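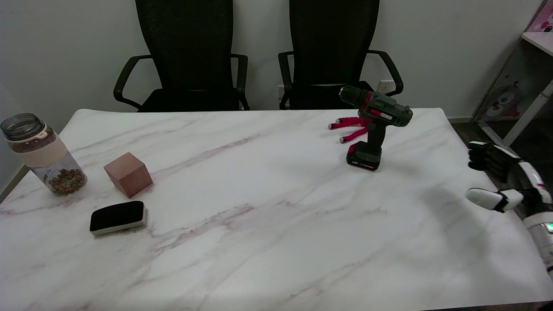 Marble-patterned table and two black mesh chairs, meeting room.

Notebook entry, 22/06/2025
Subject: broadhead flight and arrow spine, Nidthorpe range

The second series of fixed-blade tests was completed this morning. Sunee Pongsiri shot all groups; Samran Srithong recorded the impacts and checked each shaft on the spinner between ends.

A total of 54 arrows were shot at 18 yards from the Govell bow at its usual draw weight. The stiffer shafts grouped well with field points but struck left once broadheads were fitted. The rest was moved slightly and the last two ends closed up. Two shafts showed wobble at the insert and have been set aside for re-gluing.

The Lasater foam block is nearly worn through at center. Its log shows 1,066 hits from April onward — a replacement should be ordered before elk practice begins.

Wind was light from the east, with gusts after ten. Results from the final end are therefore marked doubtful.

To do: repeat with the Falcão heads, same shafts, same distance. Samran to weigh each head first. Nock fit on the spare strings remains unchecked.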